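4.2 What readers take from a celebrity item

The claim that audiences "believe" celebrity gossip has been made so often that it is rarely tested. Bako's early essays treat the reader of a wedding item or a breakup item as someone who accepts the story and then acts on it, by buying the perfume or the concert ticket. We doubted this from the start, and the interview data give us little reason to change our minds. Of the 214 readers in the Clalley panel, very few could name the outlet where they had read the last item they mentioned to us. Fewer still could say who the source was. They remembered the dress, the ring, the hotel and who was said to have cried.

Such forgetting does not show that the items have no effect. It does mean that the usual measure of effect, which asks people whether they found a story "credible," is a poor one. A reader who answers yes to that question may only mean that the story sounded like the others. When Tobiloba Bako repeated the credibility question after a gap of 90 minutes, many of the same people gave a different answer about the same item, and most of them did not notice that they had done so. We are not persuaded by the argument, made in several follow-up studies, that this is a problem of fatigue. The session was short and the readers were paid.
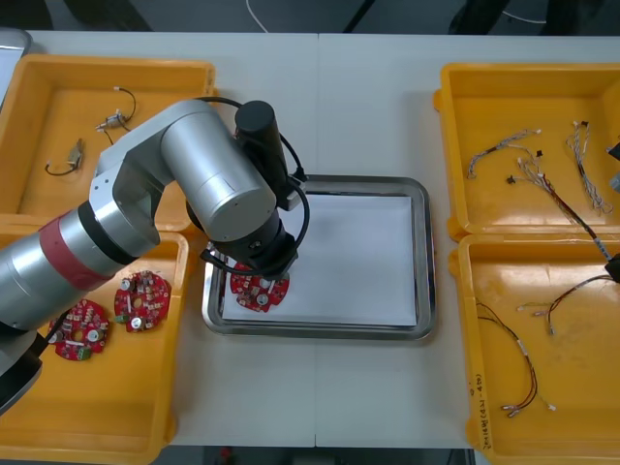 Figure 6. Robot arm holding a red circular circuit board above a paper-lined steel tray.

The second claim we want to question concerns staging. It is widely said that a celebrity item works because the reader cannot tell a staged outing from a candid one. Harano puts this strongly, and the Harano coding scheme, which we used with some changes, sorts items into "arranged," "tolerated" and "unwanted" according to how the pictures were obtained. The scheme is tidy on paper. In practice our two coders disagreed over the middle category so often that we had to merge it with the first. An item about a singer leaving a restaurant by the front door can be read either way, and the coder's own opinion of the singer seemed to matter more than anything in the text.

Readers were less troubled by this than the coders were. Asked whether a given couple had "called the photographers," most said probably, and went on talking about the couple. One woman in the Yap group said she assumed all of it was arranged and that she would be let down if it wasn't. Her answer is hard to square with the idea of a fooled public. It is also hard to square with the opposite idea, popular in the last decade, of the knowing reader who laughs at the whole business. She was not laughing. She wanted the marriage to last.

We therefore treat staging as a feature of the item that readers take for granted – much as they take for granted that a film has a script. Whether this holds outside the age range of the panel we cannot say, and we would be wary of anyone who did.
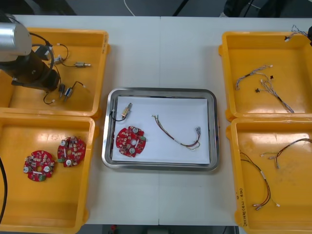 Figure 7. Worktable with yellow bins and a central steel tray; small wired motors lie in the upper left bin.

A third claim is about volume. The Panismont archive holds 600 items for the month of September alone, and it has become common to cite such totals as proof that entertainment news has crowded out everything else. The total is inflated. When we removed copies, rewrites and items that changed only the headline, 72 separate stories were left. One engagement accounted for a large share of the rest, passed from site to site with the same quotation from the same unnamed friend. A count of items tells us how cheap it is to repeat a story. It tells us very little about how many people read it, and nothing about how closely.

Panismont's own notes admit this in a footnote, which later writers have mostly left out.

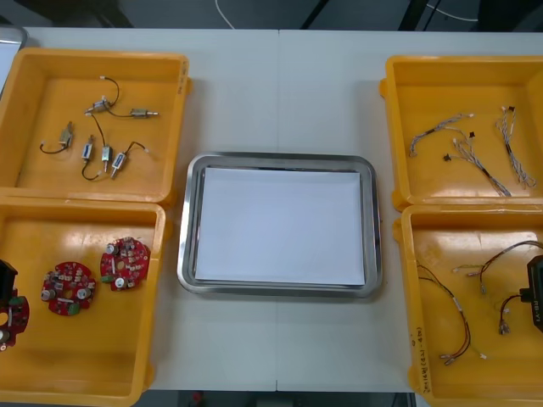

The unnamed friend deserves a word of her own. In the items we read closely, the friend is warm, well informed and always available, and she speaks in full sentences that sound like a press release. We tried to sort friend quotations from publicist quotations by wording alone and could not do it at a rate we would want to defend. Earlier work reports better results, but the test items in that work were picked by the authors who then scored them. Until someone runs the comparison with items chosen blind, we would set those results aside. The next section turns to the comment threads, where readers argue about the friend at much greater length than we have.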